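Chapter 8
The Tabletop: Surfaces We Work On
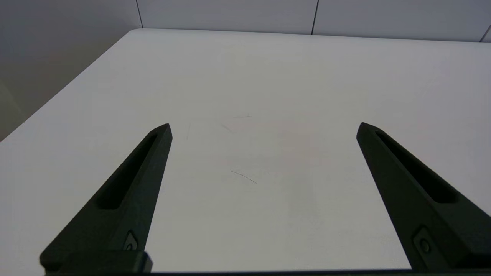
Photo: Mio Amano / Drasora. Used with permission.

Think for a moment about the last flat thing you set something down on. Maybe it was a kitchen counter, or the little shelf by your front door where the keys live, or a desk with so many papers on it that you had to push a few aside with your elbow. You probably didn't look at it very closely. Most of us treat a tabletop the way we treat a sidewalk, as something that is simply there and ready to hold us up, and we only notice it when it wobbles or when our sleeve sticks to it.

In this chapter we are going to slow down and look. We spent the last two chapters on chairs and on storage, and I know from letters that some of you were eager to get to tables much sooner (Martim Fonseca, who taught from the first edition of this book in Drernthorpe, used to skip straight to this chapter and come back for chairs in November). I do think the wait helps, though. A table makes more sense once you have thought about who sits at it and where everything goes when it is put away.

Let's begin with the top itself. The white one in the opening photograph is smooth and pale, with a rounded corner, and at first glance you might call it spotless. Give it a little longer. Near the middle there is a thin, dark, curved scratch, and there are a few shorter, fainter marks scattered elsewhere. Light surfaces are like that. They brighten a room and make small parts easy to find, and in exchange they show dark scratches that a speckled or wood-grained top would hide for years.

Designers call the record of marks on a surface its wear pattern, and reading one is a skill you can learn. A long, shallow curve may come from something dragged while it was turning. Short nicks close together often mean that tools were set down in the same spot again and again. A dull patch along the near edge is usually forearms! You can't always be certain of the cause, and a careful reader of surfaces says "probably" a good deal, but you will be surprised how much your own kitchen table has to tell you.

Corners deserve a word too. A square corner gives you the most usable area and lets two tables be pushed together neatly. A rounded one is kinder to hips and to small children running past, and it is less likely to chip. In the workshop run by Colm Coughlan, where I spent a good part of a year measuring things, the tables with square corners were all kept against the walls, and everything out in the open was rounded.

By the end of the chapter you should be able to describe a work surface by its color, finish, edge, and height; choose a suitable top for a given task; and clean and care for the common kinds without doing more harm than good. Key terms to watch for are wear pattern, finish, glare, edge profile, and clearance.

Before You Read

Pick a table you use every day and clear it completely. Wipe it with a soft cloth, wait for it to dry, and look across it from the side with a lamp or a window behind it. Draw its outline in your notebook and mark every scratch, stain, and dull spot you find. Keep the drawing, as you will need it again in Section 2.

8.1 Color, Finish, and Glare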